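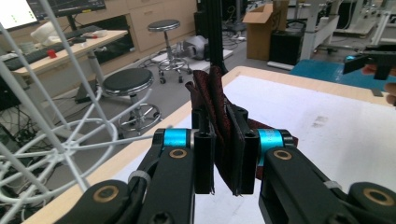 Figure 1. Maroon cloth held between the two fingers of a hand-held gripper, over the white worktable.

Can a Machine Do the Laundry Yet?
Feven Demissie and Jasper Hoekstra
Supervisor: Tetsuya Nomura

1. Why we asked

Every few months there is a new video of a robot folding a shirt. The shirt is usually flat to begin with, the lighting is good, and the clip is short. We wanted to know how much of an ordinary chore is left over once the easy part has been filmed. Our project looked at one small job: take a piece of cloth from a pile, bring it to the table, lay it flat, fold it once.

2. What we did

We worked with two-finger grippers moved by hand, and used the recordings to train a folding program we called Wevar. Moving the gripper ourselves took the arm and its motors out of the question. If a person's own wrist can't get a neat fold out of two stiff fingers, a motor won't either.

We recorded 490 tries in September. We then ran Wevar on 221 new starts, with the cloth dropped in a different heap each time.

3. Results

Wevar made a fold we would accept in 86 of the 221 runs. Our rule for "accept" was generous: edges within a hand's width of each other. Alby Donnelly, who has worked in a hotel linen room, looked at our accepted folds and said she would send most of them back.

Picking up was the strong part. Pinching a bunch of fabric is easy. Finding a corner in that bunch is hard, and most failed runs ended right there, with the cloth lifted, turned, put down and lifted again. Dark cloth was worse than light cloth.

4. What we think

We don't believe the claim that home laundry is nearly solved. One fold on a clear table is a long way from a basket of socks, sleeves and a fitted sheet. Tetsuya thinks more data would help and suggested 800 recordings as the next target. We would go for it, but we doubt that more of the same will teach two fingers to feel for a hem.

Our tests used only square cloths, so shirts may well do worse.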